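July, up early

Second day with the Trivuneck, the little road rover Jisten have lent us on trial. Pilar wants my verdict before we pay for one, so off I went with a flask and the tablet, feeling terribly important.

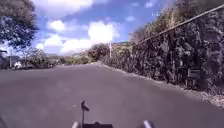
## Climbing to the crest

Lovely and steady going up, I must say! The flag on the mast makes me smile every time. 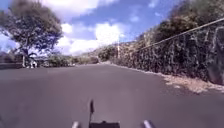
And the steering is so light that I kept overcorrecting (Ivana says I drive my car like that too). The menus are fiddly, mind you, and I'd want a bigger stop button.

- Long bend by the stone wall: kept well clear of the dry leaves, didn't fancy testing the wheels on those.

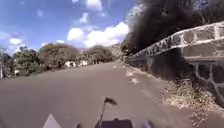 - Stretch with the double yellow lines: thick black smoke over on the right, horrible stuff.

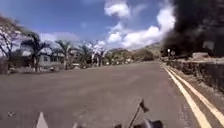 I still think 200 a month is steep, but Pilar will say yes if I do. Must ring Jisten about a spare battery.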